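4/30/19

My neighbor Viorica Tănase gave me a tomato seedling over the fence last week, and I have been fussing over it like a new grandparent ever since. She grows hers from seed in her spare bedroom (the poor guest bed is stood up against the wall until summer) and she always starts far too many, so the whole of Dunholm Lane ends up with tomatoes whether we asked or not!

Mine sat on the kitchen windowsill for a few days, and then I got impatient and started carrying it out to the back steps every morning. An hour the first day, two the next, then most of an afternoon. I forgot it once when the wind got up and found it leaning over like a tired commuter, but it had a drink and a night indoors and seems to have forgiven me.

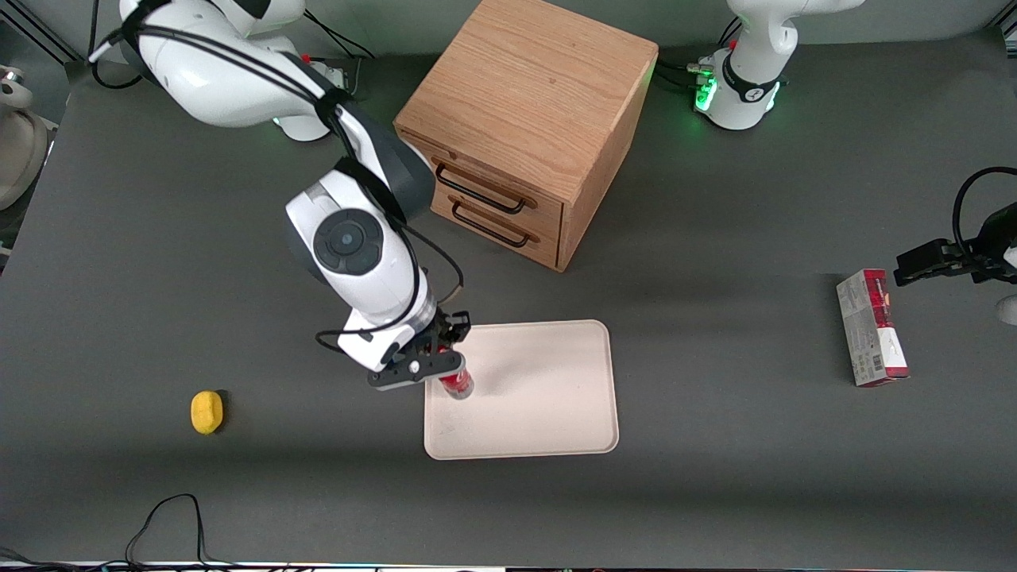

When should tomatoes go in the ground for good?

Around here I wait until the middle of May, when the nights stay above 50 degrees or so. Viorica goes earlier and covers hers with old bedsheets, and I'll admit she has ripe ones 10 days before I do.

I bury the stem deep, right up to the top few leaves, and put the stake in at the same time so I'm not stabbing through roots in July. Last year I had 23 tomatoes off one plant and lost the rest to a squirrel – a very bold one, who ate them on my porch rail while I watched. This year I have bought netting. I will let you know how that goes, and if anyone has a good green tomato relish recipe, please send it my way.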